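4.2 What ends up by the door

I went into this part of the study thinking that kitchens would give me the most to write about. They didn't. The entryway did, and I spent far more of October than I had planned reading what people in Prerkville and Plavuvstead had to say about shoes, bags and trash bins.

We asked 154 households to keep a tidying diary, and over 500 of the entries they sent back mention the space just inside a door. What struck me first was how many jobs that space is asked to do. It's where shoes come off, sure, but it's also where you sit down to take them off, where the bags get dropped, where a box waits until somebody decides whether to open it, flatten it or send it back. One of our diarists called hers "the room that isn't a room," and Iresha Sultana and I ended up using that as our working name for the whole category (it's still on the folder).

We coded each entry by what was being handled and by where it went next. Sabine Tiedemann did the second round of coding without seeing ours, and the three of us then sat down and argued about the ones that didn't match. Most of those arguments were about cardboard – is a flattened box trash, or is it storage? People use them as mats, as stands for other boxes, as something to slide behind a rack and forget. In the end we gave cardboard its own code, which Wanigasekara (our name for the coding scheme, after the street where we wrote it) did not have in its first version.

Shoe racks were the other surprise. I had expected them to hold shoes. In the diaries they also hold mail, gloves, umbrellas and whatever was in somebody's hand when the phone rang. The top level is the busy one, and the lower levels change much less from week to week. Iresha thinks the top works like a small table and should be treated as one in the analysis. I've come around to her view, and the figure goes with that discussion.

The small bin deserves a word too. A bin near the door catches little things that would otherwise travel further into the home, like tags, receipts and packing scraps. Diarists who kept one wrote about it fondly! Those who didn't tended to describe a pocket or a windowsill doing the same work, and emptying a pocket came up again and again as a chore in itself.

Figure 3. Slatted wooden shoe rack on a tiled floor, with cardboard boxes behind it and a small black bin nearby.
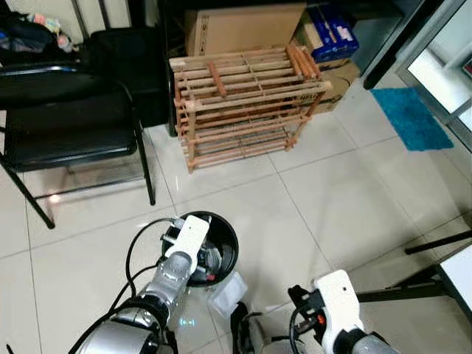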